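Clearing Dust from a Desktop Tower

Applies to: mid-size and full-size towers with a removable side panel
Last updated: Tuesday, December 25, 2018

Dust on a heatsink holds heat in. The fans run faster to make up for it, the machine gets louder, and in the end the processor slows itself down or the system shuts off under load. A tower kept on a carpeted floor should be cleaned every June and again in midwinter. One kept on a desk can go a year.

What you need

A can of compressed air or a small electric blower
A soft brush, 7 mm or wider
A cross-head screwdriver
Cotton buds
A dust mask

Do not use a household vacuum cleaner inside the case. The nozzle can build up a static charge and will pick up loose screws and jumpers.

Before opening the case

1. Shut down from the operating system. Sleep mode is not enough.
2. Switch off at the wall and pull out the mains lead.
3. Hold the power button in for seven seconds to drain what is left in the power supply.
4. Disconnect everything else. Take a note of which monitor lead goes where.
5. Move the tower to a garage or an open doorway and lay it on its side, board facing up.

Removing the panel

Most cases use two thumbscrews at the rear or a single latch. Slide the panel back until it stops, then lift. If it sticks, check for a third screw near the bottom edge. Touch bare metal on the chassis before reaching inside, and repeat this each time you come back to the machine.

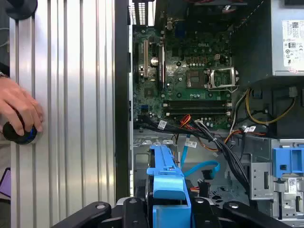

Inside a Dell tower, with the green motherboard in view.

Cleaning

Start at the top and work down. Hold each fan still with a cotton bud before blowing air at it, as a fan spun by hand or by air can damage its bearing. Use short bursts and keep the can upright. Brush the heatsink fins along their length, never across.

Clear the rear vents from the inside outwards. Finish with the power supply, blowing through its grille only. Do not open the power supply housing.

Refit the panel, reconnect the leads and start the machine. If it fails to start, reseat the memory modules first, then check the main power connector.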